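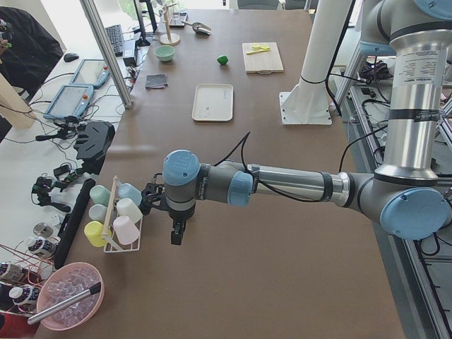

Figure 3. Table layout for the cold drink task, with the cup rack and ice bowl at the near end and the cutting board farther back.

3.2 Items and layout

The cold drink task was chosen because most households at the Flembridge and Zidura sites prepared something like it in warm weather, and because it mixes items that are handled very differently. Cups have to be turned over before use. Ice is picked up piece by piece or scooped. Citrus is cut in advance and served from the board. Following Ledesma's earlier work on shared kitchens, we kept the items for one task on a single table.

Figure 3 shows the layout. Six plastic cups are stored upside down in a white wire rack with a wooden rod handle. Each cup is a different color, so a request can name a cup by color alone ("the yellow one") without any reference to its position. Clear plastic ice cubes are used in place of real ice, which melts during long sessions and changes the amount available from one trial to the next. They are kept in a translucent pink bowl with a metal tong resting across it.

Yellow-green lemon slices lie on a light wooden cutting board, and a whole lime sits between the board and a white rectangular tray. The tray is the serving area. A task counts as finished when the requested cup stands upright on it with the requested contents. A metal scoop is kept toward the far end of the table as a second way of moving ice, and a folded gray cloth is provided for wiping.

3.3 Placement notes

Placement followed the interviews collected in July 2023. Participants were asked where they would want each item if they were making drinks for guests. Most wanted cups and ice close together. Opinions on the fruit were split. People who cut it themselves asked for the board near the front, while people who bought it sliced did not mind reaching for it.

The full set of sessions produced 3,243 item placements, coded by two raters using the Quiroga scheme. The raters disagreed most often on items left partly on the tray, and these cases were settled by a third reading. Around 7 percent of placements could not be coded and were dropped.

Mac Suibhne suggested grouping the cloth with the bowls as "cleanup items." We did not adopt this grouping, as participants also used the cloth under wet cups. It is coded separately in the tables that follow.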